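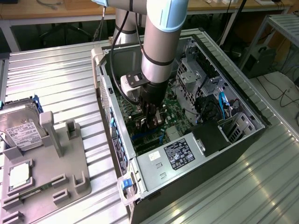
Before you record a single demo

Put the tower on its side and leave it there. If you bump it, square it up again before the next take. A policy can learn a lot of things, but please don't make it learn your elbow.

Put the parts tray on the left, same way round every time. Give the drive its own spot and the processor its own recess. Operators who "just know where things go" are lovely people and a menace to a dataset.

Write the task sentence first. "Place the card in the blue slot" is a task. "Do the card bit" is what we found typed into 566 episodes from April, and someone had to go back and watch them. (It was me. I had snacks.)

Take off the side panel and find it a home before you start. Ours stays near the tower with the ribs up, and small parts can lie on it if the task calls for it.

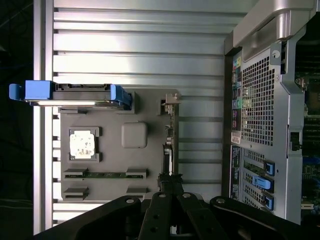

Irkska Bench Team, Teleop and Demonstrations

Check the wrist view before the first take of the day. You want to see the fingers and whatever they're about to touch. If all you get is fingers, back off and come in from another angle. The fixed view is for working out later what went wrong, and it will be needed.

Go slower than you think, but don't stop. Long pauses get learned too. We trained an early Kimaro model on demos from a week when everyone was chatting, and it would approach the socket, hang there for 4 seconds as though remembering a dentist appointment, then carry on.

Record your fumbles, within reason. A missed grasp followed by a clean second try is useful, so mark it "recovery" and keep it. A missed grasp followed by the operator saying a word and restarting the arm goes in the bin.

Don't rescue the part by hand in mid-episode. If your hand comes in, the episode ends. Yes, even if it was going beautifully.

Fans and coolers are awkward. They're round and they swing. Choose your grip at the start of the session and stick with it for the whole batch, then change it for the next one. Variety between batches is good. Variety out of boredom at ten past four is harder to label.
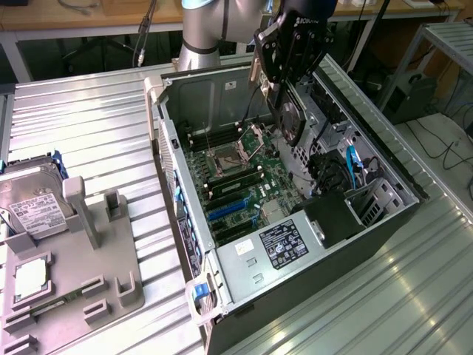
Cooler fan and gripper over the open case.

Watch the processor socket. With the lever up, keep everything else well clear of it, and come down from straight above when it's the fan's turn. We keep a spreadsheet of bent pins. It has tabs.

Cards go in by the edge. Hold the card upright, line up the bracket end first, then lower. Push evenly. If it won't seat, lift it right out and start the approach over; wiggling teaches wiggling.

Vary the starting pose on purpose. Move the arm's start a hand's width between takes and note it. Our first 100 card demos all began from the same spot, and the model was brilliant from that spot.

Label on the same day. By Wednesday you will not remember why take 31 says "hmm."

Back up before lunch. The Gronov drive holds 655 episodes at our settings and gives no warning of any kind when it reaches the last one.

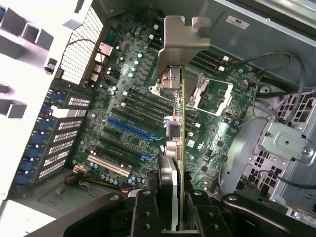

Defne Tatlı writes that she'd go further on the card tip: her group at Ilteck splits the insert into two episodes, one for the approach and one for the push, and labels them separately. The push is where all their failures were, and lumping it in with the approach hid that for weeks. She also thinks we're too soft on pauses and would throw out anything over a second.

We've tried the split since and kept it for cards. For the fan it made more labeling and no difference we could find. The one-second rule we voted down, mostly the slower operators voting.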